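Pratombridge Extends Ondness Table Range With Larger Matte White Top

TRONDSIDE -- Pratombridge will add a large-format work table to its Ondness range in May. The new model has a matte white top and is intended for shared rooms where the same surface is used for desk work, sorting and breaks. It replaces the Ondness 2, which will remain available until stock runs out.
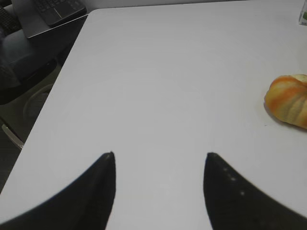
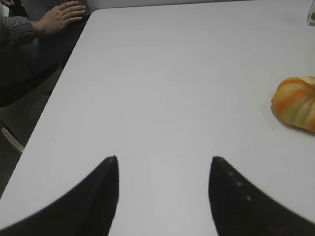 Pratombridge Workplace Furniture | Tables and Surfaces Department

The new table was placed in a shared office in Trondside for a 14-week use period before release. Office chairs, computers and small everyday items were kept in the room as usual, and staff were not asked to change how they worked. The top carries no printed pattern. Small orange and yellow items remain easy to find against it, as do crumbs and other dark specks.

The matte finish is specified for rooms with overhead lighting. Under indoor light the surface reads as white to pale gray, depending on the viewing angle and the position of the fixtures. Buyers matching the table to existing furniture should request a sample and check it in the room where it will be used. Samples are supplied with the same finish as the production top.

Corners are rounded. The radius was increased by 30 percent compared with the Ondness 2 after installers reported chipped corners on tables moved through narrow doorways. The change does not affect the position of the legs or the cable opening, and existing Ondness cable trays can be fitted without an adapter.

During the use period, the department recorded marks left by cups, food, ink and adhesive labels. Most were removed with a damp cloth. Ink from permanent markers required a mild solvent and, in two cases, left a faint trace. Abrasive pads should not be used, as they raise the gloss of the finish in patches. A care sheet is packed with each table.

"The old top showed every reflection from the ceiling lights, and that was the complaint we heard most," said Aleksi Vuorinen, product manager for tables at Pratombridge. "We changed the finish and the corners. The frame is the same one customers already have."

Pratombridge delivered 2,451 Ondness tables last year, mostly to offices, schools and training centers. The company expects the large-format model to account for about a third of orders in its first year.

Assembly will take place at the Restrepo plant, where a second finishing line has been installed. The line can process 80 tops per shift. Tops are inspected before packing and shipped flat, with corner guards fitted. Legs are packed separately.

Orders will be accepted through existing dealers. Replacement tops for Ondness 2 frames are not included in the May release. A price list and dimension drawings are available to dealers on request.

Contact: Pratombridge Press Desk, Trondside | © Pratombridge. All rights reserved. | Back to top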